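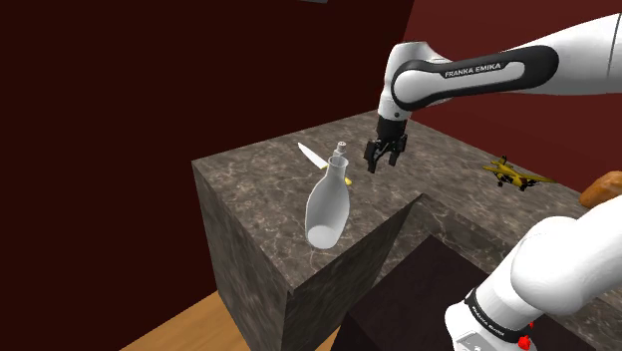 *Fig. 1. The counter setup in the simulator: Franka arm, marble blocks, assorted objects.*

# Unit 6 handout: What your simulated kitchen does and doesn't show

Read this before you start the Clotetti assignment. Last term's teams turned in reports full of success rates, and I believed very few of them. Most of the code was fine. The trouble was in the claims.

A typical report said, "Our policy can pick up household objects." The Zapata team ran 432 trials and logged 387 successes, which sounds great until you read their log and see that the object started in the same spot every time. Change the start and you have a new question. They had answered the old one 432 times.

So, some ground rules.

1. **Say what was varied.** Object, starting pose, lighting, camera. If you varied nothing, write "nothing" — I won't take points off for that, but I will if I have to dig it out of your config file.
2. **Define success before you run.** Fingers closed on something is a contact. A lift is a lift. Pick one, write it down, and don't switch halfway through.
3. **Keep the failures.** All of them, with seeds. The Clallell script deletes failed runs by default. Turn that off.
4. **Look at what the policy gets as input.** A close view from the gripper can be mostly countertop, with the target just peeking in between the fingers. If your network sees only the top of a yellow thing, don't tell me it "recognizes" the thing. Show me a test with a different yellow object in the same place. 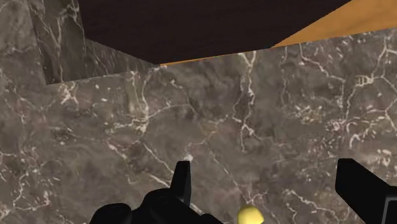

## Cluttered grasps

Part B asks for one grasp with at least 2 objects close together. Teams tend to move the extra object out of the way and call the result a clutter test. Please don't.

You also need to name your target in the log before each run. "It grabbed something" isn't a result, and I have seen it written up as one.
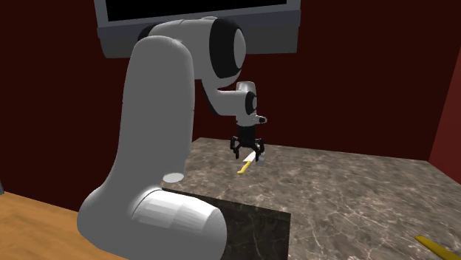 My own complaint about the Boner benchmark, which some of you will want to cite, is that it scores only the final position of the target. Neighbors can be shoved anywhere and the score stays the same. Take the knife and the small gray block under the gripper in this layout: if the block is your target, a run that knocks the knife across the marble should not count the same as a clean one. Boner says it does. Report the neighbor's displacement too, even if it makes your numbers look worse.

I'm also not impressed by volume. A team with 3,000 runs and one layout knows less than a team with far fewer runs and several layouts, and will usually sound more certain.

## Turn in

- Config file and full log, failures included
- One page on what you varied and what you left alone
- One paragraph on a claim you decided you could *not* make

Due Sat 30 October. Hardware time isn't scheduled until December, so leave the word "real-world" out of your titles for now.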